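Tenholm Adds Marble-Look Surface Line for Home Kitchens

AASEN, Tuesday, August 9, 2022 – Tenholm, a supplier of kitchen surfaces to builders and remodelers, today announced the Brurine collection, a line of pale countertops for single-family homes and apartments. Orders open this week through the company's 23 dealers, with first deliveries scheduled for January.

The Brurine collection will be offered in 19 patterns, from plain white to heavily veined gray. All patterns come in two thicknesses and may be ordered with a square or eased edge. Sink and cooktop openings are cut at the Tenholm shop in Aasen before shipment.
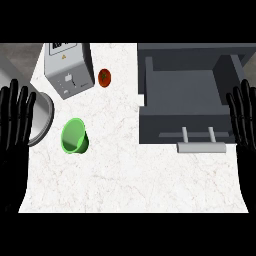 White marble countertop with fine brownish-pink and gray veining, shown in a rendering with dark gray cabinetry.

"Our dealers have asked for a lighter surface that can be ordered in small quantities," said Anežka Kollár, managing director of Tenholm. "A family replacing one counter should be able to choose from the same patterns as a builder finishing a whole street."

Homeowners may request up to three samples at no charge. Each sample is large enough to be placed next to a cabinet door or a floor tile, and Tenholm advises viewing it in both daylight and evening light before a pattern is selected.

The first large order has been placed by Wanance, a residential developer, which will install Brurine surfaces in 200 apartments now under construction. Wanance expects to complete the final building of the project next year.

"Residents spend a great deal of time at the kitchen counter," said Nabil Hourani, director of interiors at Wanance. "We selected a quiet pattern that will suit many kinds of furniture."

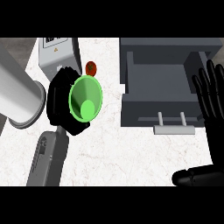 Rendered view of a white marble countertop with faint pinkish-brown veins.

Prices begin at $395 per sample-size vanity top. Kitchen counters are quoted individually after measurement. Care instructions and a written warranty are supplied with every order.

About Tenholm
Tenholm makes and distributes countertops, backsplashes and window sills for residential use. The company is based in Aasen.

Media inquiries: Tenholm Press Office, Aasen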